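Irnik Shared Workshop — Gripper Build Group
Minutes of the meeting of 26 July 2018

Present: Ettore Ferri (chair and minutes), Pauline, Marek, Dao, Stewart
Apologies: Jill

1. Minutes of the last meeting
The minutes were read and accepted with one correction. The spare bearings were bought by Dao and not by the workshop, and he should be paid back from the parts money.

2. State of the build
Both hand-held grippers are now assembled. Marek has replaced the left finger linkage on the first one, after the old print cracked at the pivot. He used the same black filament but with more infill, and he asks that everybody uses this setting from now on. The file in the group folder is the new one. The old file was moved to the folder called Galli, together with the other drawings from the first design.

Stewart reported that the second gripper still closes a little late on one side. He thinks it is the spring, Marek thinks it is the screw. They will open it together before the next meeting.

3. Pads
There was a long discussion about the pads. Pauline brought a softer sheet from Nakport and would like to try it against the present ones. Dao is of the opinion that the present pads are good enough for cloth and that the trouble is more in how we approach the fold. It was agreed to cut one pair from the new sheet and to test it on one gripper only, so that we can compare.

4. Work on soft objects
The group went through the zipper task, which was proposed in the last meeting by Jill. The idea is to use two grippers on a mesh laundry bag, one to take care of the pull and the other for the fabric. Everybody found this harder than the boxes we worked with before. The mesh gives way under the fingers and the creases are never the same two times.
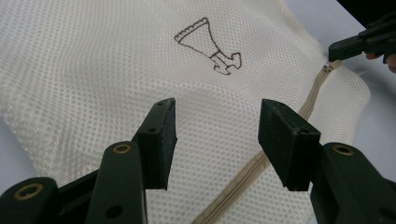 Item 4: mesh laundry bag with both grippers, the upper one at the zipper pull.

Pauline asked if we should first stretch the bag on a board. Ettore would prefer to leave it loose on the table, as this is how a bag is found at home. After some talking it was decided to do both, beginning with the board. Stewart will make the board from the offcuts under the bench — please do not throw these away.

Dao suggested a bag with a bigger pull. Marek was against it. No decision was taken.

5. Notes and log book
The log book is not filled in by all members. Please write the date, which gripper and what was changed, also when the change is small. In the last weeks we have 2 pages where it is not possible to know which spring was mounted.

6. Money
The group has $700 left from the $1,000 granted by the workshop. Agreed to spend up to $100 on filament and screws from Pumano. Pauline will place the order. Larger purchases must come back to the meeting.

7. Open evening in November
The workshop asks whether we will show something. The members agreed in principle. Ettore would like visitors to be allowed to hold a gripper and try it by themselves, but Marek is worried for the linkages, and he wants a spare set printed before he says yes. To be taken up again when the zipper task is more advanced.

8. Other business
The colour-coded hex keys are missing from the drawer. If you have them in your bag, please bring them back.
The bench by the door must be left clear after nine in the evening for the bicycle group.

Actions
Marek and Stewart — open second gripper, check spring and screw
Pauline — cut new pads, order filament and screws
Stewart — board for the bag
Dao — give receipt for bearings to Ettore
Ettore — ask the workshop for the last day to confirm the open evening

Minutes written by E. Ferri. Corrections to me before the next meeting, please.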